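Bring Back the Mending Counter

Killora Cleaners on Mill Street in Harncombe stopped taking repairs in July. The sign in the window says alterations are no longer offered and thanks customers for their understanding. I don't understand it, or I do and I don't like it.

The shop had a counter at the back where you could leave a pair of pants with a split seam and pick them up in 6 days. A new zipper cost more than a patch, and a hem cost less than either. The prices were on a card taped to the register. That was the last place in town that did this work. The next closest is in Evangelista, 40 minutes each way if the bridge is open.

I called the owner's office to ask why. The answer was that people don't bring things in anymore. A pair of sweatpants sells for less than the cost of putting new elastic in the ones you have, so people buy the new pair. I can't argue with the math. I have done the same thing myself, more than once.

But the math leaves a lot out. The old pair goes in the trash or in a donation bag, and a donation bag full of clothes with dead waistbands is mostly trash too. The store that takes them has to sort them and pay to haul them off. The new pair is often made worse than the old one. I have a pair of work pants I bought when I was 30 that still have their first seams, and I have gone through a stack of newer ones since then. 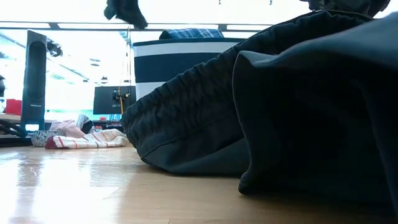
Elastic is the part that gives out first on most of what my family wears. The cloth around it can be perfectly good. Replacing it is a small job for anyone with a machine and some practice, and a miserable one for anyone without. In a lot of cheaper clothes the elastic is now sewn straight to the fabric instead of running through a channel, so you can't pull the old piece out and thread in a new one. You have to pick out every stitch. Somebody decided that would save a few cents.

I would like the people who make clothes to stop doing that. I don't expect them to listen to me. I do think the town could do something on its own.

The library already lends out tools and cake pans. It has a room on the second floor that sits unused most mornings. Put two sewing machines in it and pay someone who knows how to sew to be there a couple of mornings a week. Charge a fair price for repairs and let people who want to learn sit down and do their own for free. The town spent more than that would cost on the new benches at the bus stop, and I like the benches.

Some will say this competes with private business. There is no business left to compete with. If Killora wants to open its counter again, the library can send people there and I will be glad to be one of them.

Others will say people should learn to do it at home. My mother did, and she is 80 now and can't thread a needle. I never learned. Home sewing was dropped at the high school before my kids got there, and I don't remember anyone objecting. I didn't.

The town council takes up next year's budget this month, and residents can speak at the start of the meeting. I plan to ask for the money. I have four pairs of pants in a bag by the door, and I am not driving them to Evangelista.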